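Manipulation Lab, Handout 3: Collecting Demonstrations by Hand
Notes by Birdie Whitlock, posted August 20, 2025

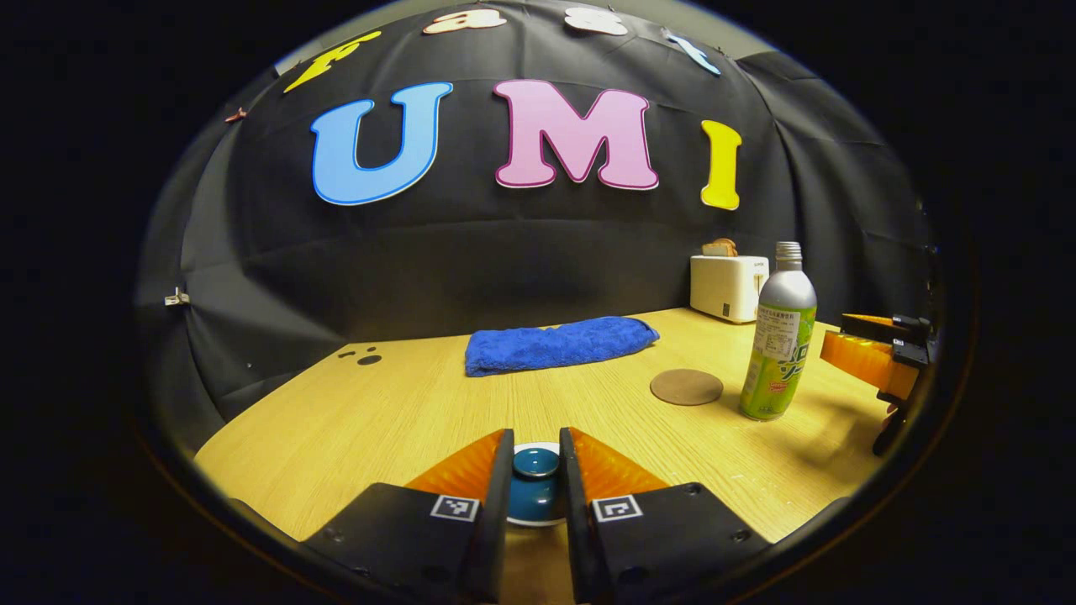
OK, so last time I ran out of room at exactly the moment it got interesting, which was how we get from "a person can set a breakfast table" to a file the policy can learn from. Let me pick it up there, and if you were scribbling during the bit about latency matching, don't worry, it's all in the second half of this.

Setup first. We're using the UMI style of hand-held grippers, so no arm in the loop while you collect. You hold the thing, you squeeze, you do the task. The wide-angle camera rides along with your hand and sees pretty much what the robot's wrist will see later. The little square markers on the fingers are there so we can recover how far the gripper is open in every frame. Please keep your thumbs off them! If a marker disappears for a long stretch, the width estimate gets filled in by interpolation and your nice careful grasp turns into mush.

The task for this block is cup and saucer. The teal cup sits on its white saucer, and I want you coming in with the fingers open on both sides of it, orange pads level, before you close. Folks who did the June block will remember closing too early and shoving the cup off center. The pads are soft and they forgive a lot, but they don't forgive that.

The blue towel, the cork coaster, the toaster with the bread in it and the green-label bottle are distractors. Leave them on the table. Move them between demonstrations if you like (I'd love it if you did), just don't move them during one. A policy trained on a bare table gets very confident about bare tables, and then Esben puts a bottle down and the whole thing falls apart.

Now, how much data. Each pair owes 80 good demonstrations. The class set stands at 2459, and I want it at 3000 before we train the final model. A good demonstration means:

Mapping succeeded at the start (wave slowly, look at the whole table, then begin)
Both grippers were recording, if it's a two-hand episode
You didn't stop to chat in the middle
The cup ended up where the task card says

If you drop something, keep it, but tag it as a failure. We'll want those for the discussion on recovery, and I'd rather have them labeled than find them hiding in the good pile.

A word on tracking. The pose of the gripper comes from the camera plus the inertial sensor, and it likes texture. Black fabric doesn't give it much to hold on to, so those big foam letters on the backdrop are doing you a favor. Keep some of them in view when you can, especially at the start of a run. Fast twisting is the other killer - blur for half a second and you may lose the rest of the episode.

Latency, as promised. The camera image is a little old by the time you read it, and the robot's gripper is a little slow to respond when you command it. While collecting, neither matters, your hand is your hand. At deployment both matter a lot. So we measure each delay separately, line up the observations to the slowest stream, and send actions ahead of time to make up for the lag. Esben Thoroddsen's worksheet walks you through the measurement. Do it with your partner, do it 3 times, and write down all the values even if one looks silly.

Team folders are up: Jiltetti, Goto, Beltrán and Stivell. Put raw video in raw and nothing else. Stivell, your folder has two calibration files in it and I don't know which one you mean, so please sort that out before you upload more.

For next time, read the section on relative trajectories and come ready to explain why we don't store gripper poses in a fixed world frame. One paragraph is fine. Chargers go back in the gray bin, memory cards go to me or Esben.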